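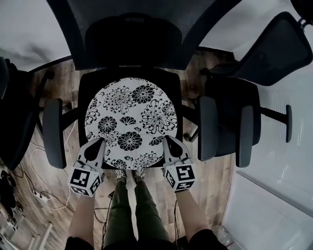

Uniyal Round Seat Cushion, Black Flower Print

The Uniyal is a round cushion for office chairs, kitchen chairs and stools. It has a white cover with a black flower print, so it goes well with dark furniture and also in a room where there is already a lot of color. We make it in our workshop in Kelalcombe, and the cotton for the cover is printed by Datar, who work with us on all our patterned covers.

Filling

Inside there are two layers. The lower one is a firm foam that keeps its form when you sit for many hours. The upper one is softer and gives the cushion its rounded look. In the first days the cushion can feel a little high under you. After a week or two of daily use it settles, and then you may want to set your chair a bit lower or higher again.

Cover

The cover comes off with a hidden zipper on the back side. Please wash it separately the first time. Small differences in where the flowers fall on the cushion are normal, as each round is cut from a long piece of fabric and we do not match the pattern from one cushion to the next. If you order several for the same table, they will be sisters and not twins.

Care
Cover: machine wash warm, gentle cycle, no bleach
Drying: on a line, in the shade if possible
Iron: medium, on the inside of the fabric
Foam: do not wash; wipe with a damp cloth and let it dry fully before you close the zipper

Which chairs does it fit?

The cushion has no ties, so it can be put on any seat that is flat or slightly hollow. On a very smooth seat, for example painted wood, it can slide. For this we offer the Brurnham underlay, a thin rubber net that you cut to size with normal scissors — it is sold separately, in packs of 2. For chairs with fixed armrests, please measure the free width between them before you order.

Ordering

Spare covers are available in the same print and also in plain gray. Orders of 3 cushions or more are sent without shipping cost. You can return an unused cushion within 60 days, with the label still on the zipper. Washed covers we can unfortunately not take back.

The next printing of this pattern is planned for February. Until then we sell from stock, and the plain gray cover may be sold out at times.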